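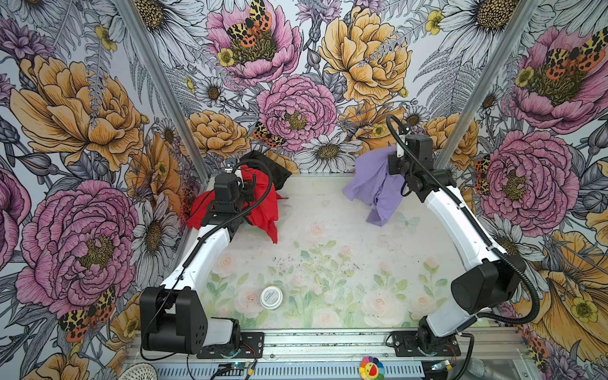

Red cloth on the left, black cloth in the corner behind it.

Fri 22 August

The lighthouse at Jirndale is open to visitors on weekends through the end of August, and I finally drove out to see it. I had passed the sign for years on the way to Leiva and never turned off.

The road in is gravel for the last stretch and there is a small lot by the gate. From the lot it is a 12 minute walk along the bluff. The path is flat until the end, where it climbs a set of stone steps.

The tower is 100 feet tall, which is more than I expected from the road. It was built by a shipping company from Destemley after a bad winter when they lost two boats on the same rocks. The company paid for the stone and the town paid for the labor. You can still see where they changed quarries, because the lower part is gray and the upper part is nearly yellow.

Inside there are iron stairs going up to the lamp room. They let eight people up at a time. The lamp itself is gone. It was moved to the museum in Usex when the light was automated, and there is a plain electric one in its place. The keeper's logbook is in a glass case on the ground floor, open to a page that is mostly about fog and the price of coal.

Admission is five dollars, cash only. The guest book was on line 678 when I signed it. I stayed up top for 30 minutes and had a clear view across the bay to Leiva, with one ferry going over.

There is no food at the site. I ate at the diner back at the highway junction and had the chowder, which was fine. Next time I want to stop in Usex and see the old lamp.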